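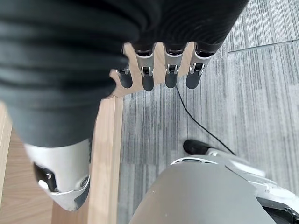 Tornetberg is getting a second season! Streaming service Clurix confirmed on September 20, 2024 that the family comedy will be back in May with 4 new hour-long specials, and the whole main cast has signed on again.

For anyone who missed it, the show follows two sisters who inherit a mountain hotel with 35 rooms and hardly any guests. It started small, picked up viewers week after week, and ended on that wonderful wedding episode fans are still arguing over. Did the older sister get on the train or not? The writers say we'll find out in the first ten minutes.
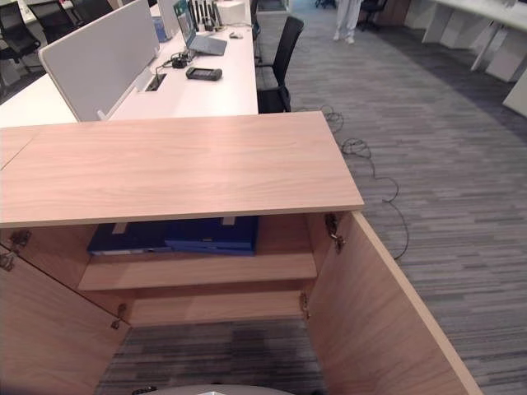

Filming starts this winter in the town of Yorath, where 50 local people will play hotel guests and skiers. Production company Vina is also bringing back the original theme song - great news for those of us who never skip it. A trailer is expected after the holidays, and the first season is still streaming on Clurix.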